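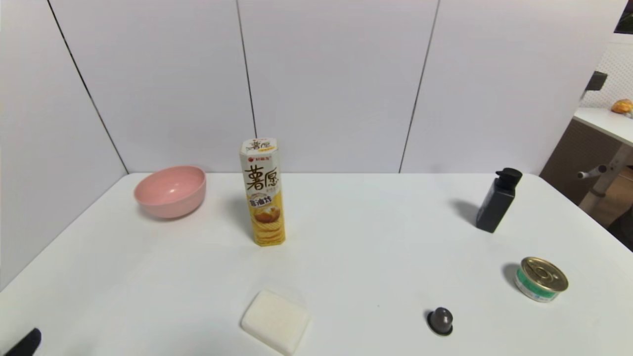
Every gripper maker has a number it wants you to remember. Bratell's is 330, the cycles per hour its two-finger hand is supposed to manage on mixed household goods. Goven prefers to talk about force. Marchetti, which sells the most expensive of the three, talks mainly about the other two.

I came to the Palto test shop in April expecting to be unimpressed, and for most of the first morning I was. Palto makes controllers, so it has no finger of its own in the fight, but it does have an interest in making any gripper look good on its box. Keep that in mind as you read. I tried to.

What won me over a little was the choice of goods. Trade show demos run on foam cubes and plastic fruit. Palto had put out things you might find in a kitchen drawer or a bathroom cabinet: a bar of soap, a pull-tab can, a tall hexagonal canister of potato chips, a pump bottle. Soap is a mean thing to ask a gripper to hold. It is slick and rounded at the edges, and if you squeeze hard enough to be sure of it you leave dents. I have watched a sales engineer spend most of a lunch break on one bar.

The sales sheets don't list soap. They list payload. Bratell says 700 grams, Goven says more, and neither figure tells you much about a bar that can slide out sideways under a hundredth of the rated squeeze. When I asked for a slip figure, I was offered a brochure.
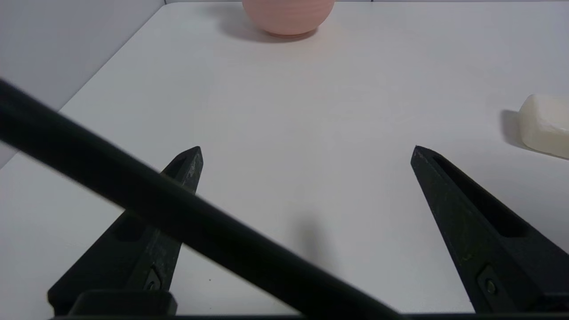

Then there is the question of where the camera goes. Marchetti argues for a wrist camera on every hand it sells, and charges accordingly. The case is easy to make. A camera up at head height sees the whole table and gets vague just when the fingers close in. A camera at the wrist sees the tips and whatever lies between them.

It also sees a great deal of gripper. Fingers, mounting hardware and their shadows take up space in the picture, and any software trained on those views has to learn to look past them. The brochures show wrist views with a clean line to the target. I have yet to meet one in a shop. Move a light and the shadows move too, and a system that was doing fine at ten in the morning can be guessing by three.

Palto's answer is to run 2 views at once and let the controller sort out which to believe. That sounds sensible, and it may be. It also happens to require the pricier controller. The cheaper one takes a single feed, and I was told several times that most customers "move up" within a year.
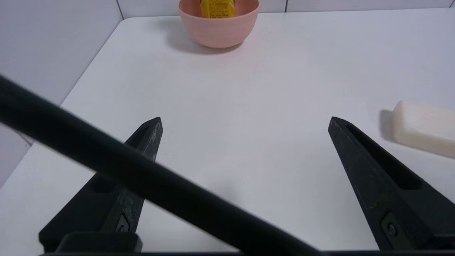
Packets are a different headache. A bowl rim leaves little room for a pair of stiff fingers, and a crinkled wrapper gives a different surface every time you come at it. Goven's pitch is that its force sensing copes with this by feel. Perhaps it does. The company's own claim rests on 275 trials, all run in its own lab, with packets it picked itself. I asked whether the failures had been written up. They had been "folded into the next version."

Wear is the subject I would press on if I were buying. Matte black fingers look handsome in a catalog and then pick up scuffs near the tips, which is exactly where the grip happens. Does a scuffed tip hold better or worse? The three makers gave me three answers. Bratell sells replacement tips and thinks you should change them often. Marchetti doesn't sell them separately and thinks the matter is overblown.

For a small shop choosing among the three, I would ignore the cycle rate and ask for a week's loan with your own goods, under your own lights. Bring something slick and something crinkly. Goven agreed to a loan when I asked on a reader's behalf, Bratell wanted a deposit, and Marchetti has not yet written back.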